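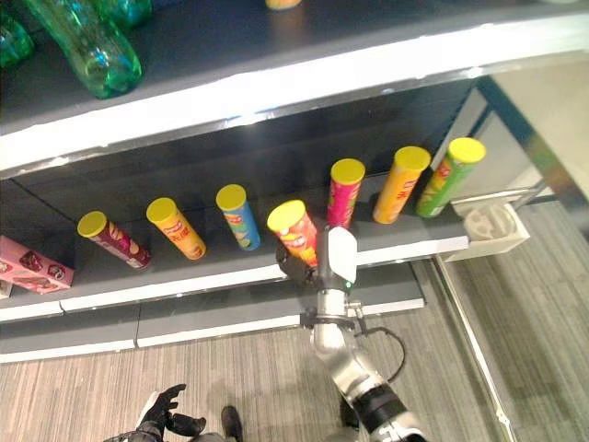 The Tradel 88 is a gondola shelf for packaged snacks and drinks, sold by the bay or in runs. It comes with a dark gray deck and a back panel in a matching dark finish. A lit white strip runs along the front of the upper shelf and puts its light on whatever stands on the deck below, so the lids and printing on chip canisters stay readable from the aisle. Canisters can be set out in a spaced row with one flavor to a place, the maroon next to the yellow-orange, then blue, then red. Bottles go on the tier above.

Item number: 2126
Deck finish: dark gray, slight gloss
Shelf positions: 10
Edge strip: white light, metallic lower lip
Wall fixing: optional, bracket set Lukáč

Shelves hook into the uprights without tools. To change a height, clear the shelf, lift the front, and pull it toward you. Unplug the edge strip before you move the shelf it belongs to. The plug is at the left upright, behind the cover.

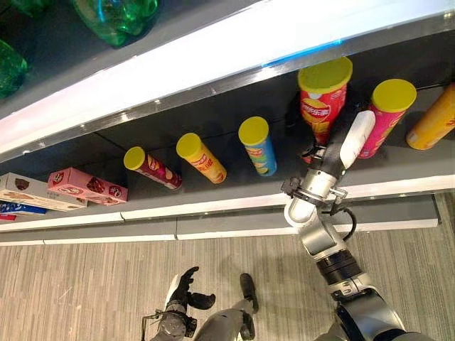

Leave enough height over the tallest pack for a hand to get in and lift it out. Tall canisters need more room than boxes, and if both share a deck, set the height for the canisters. Small flat boxes do best at one end. A clear divider, Naltach, clips to the front lip and can be moved along it.

Wipe the decks with a damp cloth and mild soap. Scouring powder will dull the finish. Crumbs and dust collect at the back of the deck where it meets the panel, and a soft brush gets them out.

Soft wrapped snacks can share the bay with canisters. They slide when stacked flat, so use the low Cudine tray, sold separately.

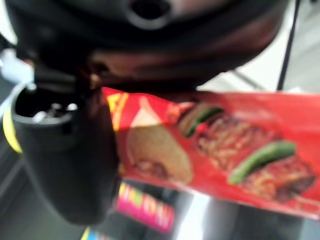

Nobuhle Hlongwane writes that the tray holds wrapped packs well, but she would like a deeper one for the bottom shelf. Her shop put in two bays and she found the strip bright enough to leave the ceiling lights over that aisle switched off in the evening.

A deeper tray will be added in January. Orders for it can be placed now with Floor Boersma at the sales desk.

Search products Enter item number Go

2 comments 10 shares

© Tradel Contact Back to top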